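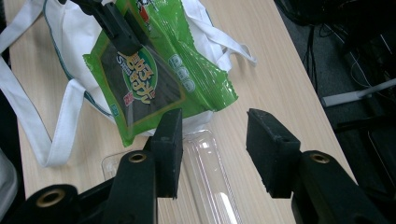
Packing rules change at Zullach food pantry after bag trial

The Zullach neighborhood food pantry will pack all of its weekly snack bags by a single written order starting in March, following a trial that compared several ways of loading the same groceries into cloth totes. The pantry hands out 143 bags a week during the school year, most of them carried home by children.

The new order puts rigid items at the bottom, dense soft items above them, and light film-wrapped packages at the top, where nothing rests on them. Seaweed snacks, rice crackers and similar brittle goods fall in the last group. Until now each packing table worked by its own habits, and the contents of two bags made up in the same hour could be stacked in opposite ways.

Katherine Ríos, who coordinates packing at the pantry, said the change came out of complaints about crushed food.

"We were getting notes back from families," Ríos said. "The crackers were crumbs, the seaweed was flakes. It was all still safe to eat, but a child opens it at school and it goes all over the desk."

Cloth bags replaced paper

The problem became more frequent after the pantry moved from paper sacks to cloth totes last fall. A paper sack has a flat base and stands open on its own. A cloth tote has no stiffness. It folds over itself when set down empty, and the sides move inward as soon as it is lifted by the handles. Anything placed along the side of the bag is pressed toward the middle by the weight of the load.

The pantry does not plan to return to paper. The totes can be washed and used again, and wet weather had been a steady cause of torn sacks. The first order of 3,000 totes was paid for with a grant from the Krajewska Fund, a family foundation in the same county. Households are asked to send the empty bag back each week.

Returned bags are checked at the seams and at the points where the handles join the body. A bag with a loose handle is set aside for sewing. Bags with food stains are washed cold and hung up by the bottom hem, which keeps the handles from stretching.

How the trial was run

The trial lasted 6 weeks and was designed by Heriberto Correa, a retired packaging engineer who lives in Zullach. Correa had each bag loaded with the same list of goods, carried by hand over a fixed walking route, set down on a hard floor and then unpacked on a table for inspection.

Three loading orders were tested. The first was the order in which goods came off the shelf. The second placed light packages along the sides as padding. The third placed them on top, standing on edge where space allowed.

The second order gave the worst results. Correa said the side position looks sensible during packing, when the bag is resting on a table and the cloth is slack, but fails once the bag is carried.

"The cloth goes tight and the bag turns into a wedge," he said. "The flat packs on the outside get bent around whatever is in the center. With a can in the center, the pack takes the shape of the can."

Wrapped packages with some air inside did better than those packed tight, as long as the seals held. Correa recommends that packers do not press the air to one end of a package to make it fit. Doing so puts strain on the end seal and leaves the food at the other end with no cushion. He also recommends lifting film packages by the top seam, where the wrapper is flat and holds no food, and lowering them into the bag last.

Clear plastic tubes and jars were tested as a separate group. Laid flat at the bottom they were stable. Placed upright they tended to lean during the walk and come to rest against the softer items. The written order now has them lying down, side by side, with the lids pointing the same way.

Table layout

Packing tables will also be set up differently. Goods will be laid out from left to right in loading order, with the open tote at the right-hand end. Under the old layout the totes sat in a pile in the middle and packers reached across them in both directions.

Alcides Vieira, who runs the evening shift, said the layout matters more than the written sheet.

"People read the sheet once," Vieira said. "After that they pick up whatever is closest. If the tubes are closest at the start and the snack packs are closest at the end, the bag comes out right."

Totes will be opened and shaken out before they reach the table, with both handles folded down to the outside. A handle left inside the bag takes up room and can catch on a package when it is pulled out. Vieira said this one step had cut the time spent on each bag during the trial, although the pantry did not keep exact times for every shift.

Labels must stay readable

A second part of the new rules deals with labels. The pantry receives a fair amount of imported food from Celleo, a grocery wholesaler, including Korean seaweed snacks and Japanese rice crackers. Some of these carry the main product name in another language, with the English ingredient list on a sticker.

Under the new rules the sticker must not be covered by a pantry label, a price tag or tape. Packages that come in without an English ingredient list will be held back until one can be printed and attached. A clear window in the wrapper is not accepted as a substitute for a list, even where the food itself can be seen.

Hortensia Ticona, the pantry's nutrition adviser, said the rule is aimed mainly at allergies. Seasoned seaweed is often made with sesame oil, and some types are produced in plants that also handle shellfish, wheat or soy.

"A parent needs to be able to check that in a few seconds," Ticona said. "They should not have to peel anything off to do it."

Bags for households with a listed allergy are packed at a separate table and carry a colored tag on one handle. That practice will not change.

Cost and next steps

The pantry expects no added cost from the loading order itself. Printed sheets for the tables will be supplied by Jalska, a local print shop. Two extra folding tables are needed for the left-to-right layout and have been requested from the school district, which has not yet replied.

A stiff insert for the base of the tote was considered and dropped. The card inserts tested by Correa worked well for the first few trips but softened in the wash when families forgot to take them out. Plastic inserts held up but cost more than the bags.

Training for packers will take place in the pantry's back hall at 3 p.m. and again at 6:30 p.m. on the last delivery day before the change. Each session lasts 40 minutes. New packers should attend one of them before their first shift.

Mereana Doolan, who manages deliveries, said drivers will be given their own short set of instructions. Filled totes are to travel upright in crates, in a single layer, with the handles up. In the past they were sometimes stacked two deep on busy routes - a practice that would undo most of the work done at the tables.

Families who receive damaged food can still report it by leaving a note in the returned bag. The pantry will compare the notes received through the end of the school year with those from last fall and decide over the summer whether the loading order needs further changes.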